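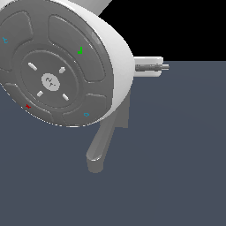
*Rendering: a white device with curved gray buttons around its face plate.*

# Skomon Summer Bridge: Frequently Asked Questions

Last updated June 4, 2026

Welcome, future sixth graders and the people who drive them places! Skomon Summer Bridge is our program for students moving up from elementary school to Tutstead Middle School, and we are so happy to have it back. These answers cover what families asked most at the May information night, plus a few that have come in through the school office since then. If your question isn't here, send it along. We like getting them.

## The basics

### What do students do all day?

Mornings are split between math and reading, taught in small groups by teachers from Tutstead. After lunch everybody gets a science block and an elective. Electives change each week, and this summer's list is our best yet: drumming, map making, stop-motion animation, cooking without a stove, beginner chess and a newspaper that students write, edit and hand out themselves.

There is also plenty of time just to get used to the building. Students practice opening a locker, finding the gym from the back stairs (harder than it sounds) and getting from one class to the next before the bell.

### Who can come?

Any student who lives in the Grornley attendance area and will start sixth grade at Tutstead this fall. It doesn't matter which elementary school your child went to, or whether it was public, private, charter or home. You do not need a referral from a teacher, and test scores play no part in who gets a seat.

### Is this summer school?

No. Nobody is sent here to make up a failed class, and nothing your child does at Bridge goes on a report card. The math and reading are real, though! Teachers look at what sixth graders tend to trip over in the fall, and they get a head start on it.

### How many students are in the program?

We have 333 seats this year. Groups are capped at 15 students, and every group has a lead teacher and an assistant. Most of the assistants are Tutstead graduates who are now in high school, and the younger kids adore them.

### What does it cost?

It's free, including breakfast, lunch, supplies and the field trip.

## Signing up

### How do I register?

Pick up a form at your elementary school's front desk or at the Tutstead main office. You'll need proof of address and your child's immunization record. If your child is already enrolled in the district, we have the immunization record on file and you can skip that part.

Forms are available in English, Spanish, Urdu, Amharic and Tigrinya. Arsalan Hashmi in the main office can help you fill one out in person or over the phone, and he's happy to call back in the evening if you work days.

### What if all the seats are taken?

Turn in your form anyway. We keep a waiting list and call families in the order the forms came in. Plans change a lot in early summer, and the list really does move.

### Can I request that my child be grouped with a friend?

You can write 2 names on the form and we'll try to place your child with at least one of them. We can't promise it. Groups get mixed up again for electives and lunch, so friends in different groups will still see plenty of each other.

### My child can't attend every day. Should we still sign up?

Yes, if you'll miss a few days for a trip or a family event. Just put the dates on the form. If you already know you'll be away for half the program or more, we'd ask you to leave the seat for another student and come to the open house at the end of the summer.

## Getting here and getting home

### Is there a bus?

Yes! Buses run from every elementary school in the attendance area. The stops are not the same as the school-year stops, so please read your confirmation letter closely. Late changes are posted on the office door and sent by text message.

### Can my child walk or bike?

Sure. Check the box on the form that gives permission. The bike racks are on the Bukhari Avenue side of the building, next to the music wing, and students should bring their own lock. Please don't let them cross at the loading dock, even if it looks quicker – delivery trucks back in there all morning.

### What if I'm late for pickup?

Call the office and let us know. Your child will wait in the library with a staff member and, most likely, a deck of cards.

## Food, health and support

### My child has a food allergy. Who do I tell?

Write it on the form, then call the school nurse, Waltraud Mayrhofer. She goes over each plan with the kitchen and with your child's group leader before the first day. Medication has to come in its original container, brought in by an adult.

### Will my child with an IEP or a 504 plan get support?

Yes. Send us a copy of the current plan or give us permission to request it. Sobia Abbasi coordinates support services for Bridge and will set up a call with you. Her advice is to include anything that isn't in the paperwork: what helps on a rough morning, what your child is proud of, what name they like to go by.

### We speak another language at home. Will someone be able to talk with us?

Yes. Interpreters are available for phone calls and for the open house. Ask when you register, or at any time after that.

### Can my child bring a phone?

They can bring it, but it stays in the locker until dismissal. If you need to reach your child, call the office and we'll get them.

## Learning and homework

### Is there homework?

Only reading, and students choose the book. Robel Kahsay, who runs the library, added 792 titles to the summer shelves this year, with a huge graphic novel section and a lot of new audiobooks. Students can keep borrowing all the way through the first week of school.

### What is the field trip?

The whole program goes to the Grornley river park for a day of water testing, sketching and a picnic. Paavo Kemppainen from the science department leads it, and he has never once come back with dry shoes. Send old sneakers, a hat and a change of socks. Permission slips come home in the first week.

### Can parents visit?

Please do! Sign in at the office and bring a photo ID. Elective afternoons are the most fun to watch, and the student newspaper is always looking for grown-ups to interview.

### How do I reach you?

Stop by the Tutstead main office on any school day, or leave a message on the Bridge line printed at the bottom of your form. Messages left over the weekend are returned when the office reopens.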